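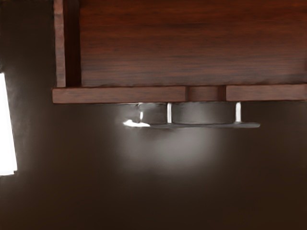 I'd been bugging Zane Lapiņa for weeks to let me sit in while her group at Zumus collects episodes, and I finally got my morning in November. Zane runs the simulated side of a project called Jõgi, where a policy learns to work on cabinets from examples. I pictured something sleek. What I got was a small office, two monitors, a very good coffee machine and a lot of brown furniture on a screen!

"Everybody comes in expecting the big lab," she told me. "Most of my day is looking at wood grain from three inches away."

The furniture is all rendered, and the group wants it to look as much like the real stuff as they can get it. I asked why anyone would fuss over streaks in a panel if the task is only to reach a piece of hardware and move it. Zane had clearly been asked that before. "The policy only gets pixels. If every panel I give it is flat beige, it learns flat beige, and then it meets my grandmother's cabinet and falls apart." So they vary the wood, the lights and the viewpoint, and they keep the ugly glare too - a blown-out patch of white stays in the set unless it covers the part being worked on.

Priit Eglītis does most of the actual driving. He steers the simulated arm by hand and records each attempt from first move to last, and he's fast (I tried it and I was terrible, I'll get to that). I asked him what makes a good example.

"Hesitation is the thing I watch for," he said. "If I stop and think for two seconds, the model learns to stop and think for two seconds. It doesn't know I was reading a message."

When I visited they had recorded 1,230 episodes and kept 1,048. The rest went into a folder Priit calls the attic. Some had the arm clipping through a rail, some were mislabeled, and a few were his own sloppy ones from late evenings. They don't delete them, and Zane would like to train a small model on spotting failures once there's enough in there.

The first batch was only 600 episodes, and Zane is a little embarrassed by it now. "We had one cabinet. One! It got amazing at that cabinet." The next model they loaded was one they call Jerkham, with the fittings in a different spot, and the arm went straight for where the old ones used to be. She laughed telling me this, but Priit did not.

Then it was my turn. I got the controller, I got a close view of some hardware under a rail, and I lost track of depth almost right away. Gray metal over dark brown is hard! Priit said to use the highlights, those thin white lines on the metal, and watch how they slide as you move in. That helped, sort of. I made five attempts and Zane looked them over while I refilled my cup.

"Attic," she said.

They're adding drawers next, and Priit wants a second person driving so the data isn't all his habits. I've been told I'm not on the shortlist.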